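My arm, the freezer and 364 days of waiting

I signed up for a vaccine trial because of a poster in the chemist's in Lurcombe. It had a phone number, a drawing of a tick and the promise of free parking, and I'm a sucker for free parking. I'd had Lyme disease once already (a miserable summer, don't recommend it) so I rang before I'd even paid for my plasters.

The trial unit is at Gostenside, out past the retail park. There were 400 of us signed up, half on the real thing and half on salt water, and you don't find out which until the very end. It was 2 jabs, 8 weeks apart, then blood tests and a phone diary in which you rate your own tiredness every evening. Have you ever tried to rate your own tiredness? I gave myself a four nearly every night and felt like a fraud. 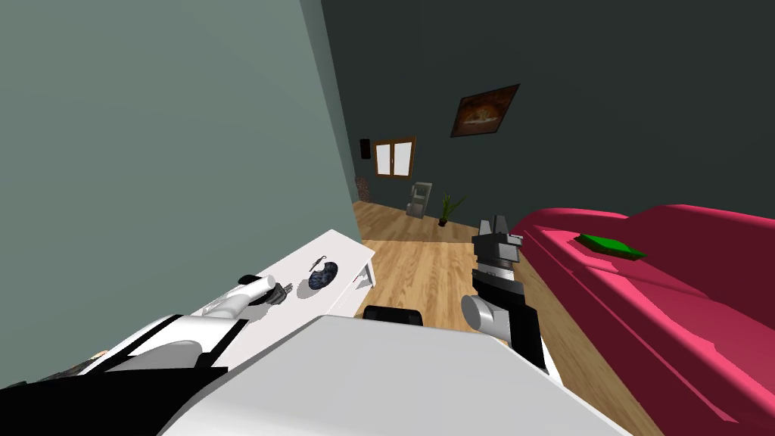
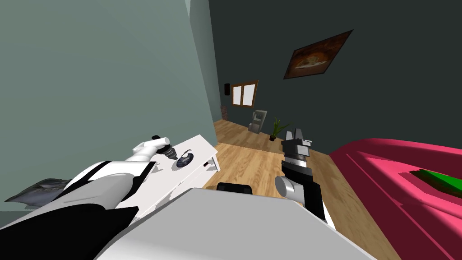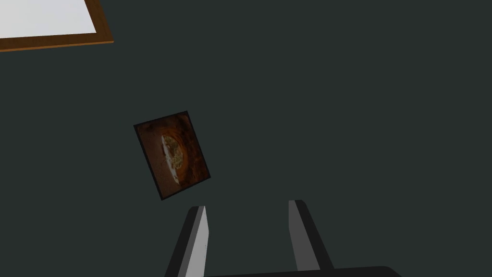 The first jab was nothing. The second had me in bed with a hot water bottle, texting everyone I know that I'd definitely got the real one. My sister pointed out that I'd also been to a wedding the day before, so the evidence was a bit muddled.

What I hadn't expected was how much of it is fridges! The doses come over in batches from a lab in Guimarães and have to stay properly cold the whole way, and one lot got held up so long that my whole group was rebooked. I moaned at the time. Then a nurse took me through what happens to a batch that warms up (in the bin, all of it, plus a mountain of forms) and I stopped moaning and had another biscuit.

The last blood test falls 364 days after the first jab, so mine is in September. I've got fond of the place by now, even the chairs. They'll post us a letter saying which group we were in, and I've told my sister she can open it if it says salt water.

Would I do another one? Probably, yes. There's a shingles study starting at Plaston and I've already looked up the bus.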